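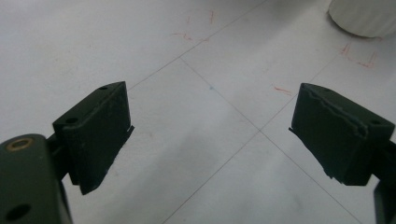

Glenys Orrock, floor surveyor, Frandsen Surfaces

Talks > Interior floors > Speaker notes > White tile in daily use

Slide 1. Leave it up while people sit down. White tile, smooth face, nothing laid over it. Say that the talk covers cleaning, joints and repair, in that order, and that adhesives are in the other session.

Slide 2. What the 108 surveys cover. Domestic kitchens, corridors and small workrooms, all with a pale smooth tile, all at the Plelton and Priron sites. No outdoor floors. No underfloor heating. Mention that Priron is the older building and that the subfloor there is timber in two wings. Somebody will ask.

Slide 3. Why people complain about white. The usual complaint is "it won't come clean". In 70 of the surveys the tile itself was sound and the trouble was residue: too much detergent, left to dry. Residue holds dust. The owner sees grey, uses more detergent, and the layer builds up. Pause here. Most of the room will have done this at home.

Slide 4. The cleaning method. Read it slowly, people write it down.
Sweep or vacuum first, with the brush head down.
Two buckets, one for washing and one for rinsing.
Detergent at the dose on the bottle or below it.
Wring the mop hard.
Change the rinse water when you can't see the bottom of the bucket.
Dry with a flat cloth. A smooth face shows every drip.

Leave the mixture on for 10 minutes if you are stripping old residue, and keep it wet for all of that time. For an ordinary weekly wash there is no waiting.

Slide 5. Acid cleaners. Short slide. Glazed tile will generally put up with a mild descaler, cement grout will not for long. Vinegar counts as acid. Do not get drawn into a discussion of vinegar.

Slide 6. Joints. A white floor is judged by its joints. Pale grey grout is the better choice for a kitchen, and I would say so even to a client who has already bought white. Sealing helps if the joint is clean and fully dry at the time. Sealing a dirty joint keeps the dirt in. The Dolard corridor, which is not in the survey set, was sealed twice over unwashed grout and had to be raked out by hand.

Slide 7. Testing for a hollow tile. Tap with the handle of a screwdriver and listen. Bring the two loose samples and do it live - the difference carries to the third row, not to the back. Pass them round afterwards. A hollow sound at one corner can be left and checked again. A hollow sound across the whole tile means it should come up before it cracks.

Slide 8. Lifting one tile. Rake out all four joints before anything else. Start from the middle of the damaged tile and work outwards. Never lever against a neighbour. In the Priron kitchen a single replacement became 16, through levering against the next tile along.

Slide 9. Spares. Keep a box from the original batch. Whites differ more than people expect, and the difference shows in low side light.

Slide 10. Questions. If time is short, drop slide 5 and keep slide 7.

Comments (3)

Does the two-bucket method matter if I use a spray mop? Mine has no rinse at all.

We raked out grout with an oscillating tool and it was quick, but it nicked the glaze on two edges. I'd go by hand near the door where it shows.

Slide 9 should be earlier. I had white spares from the same maker, different batch, and under the window they look cream.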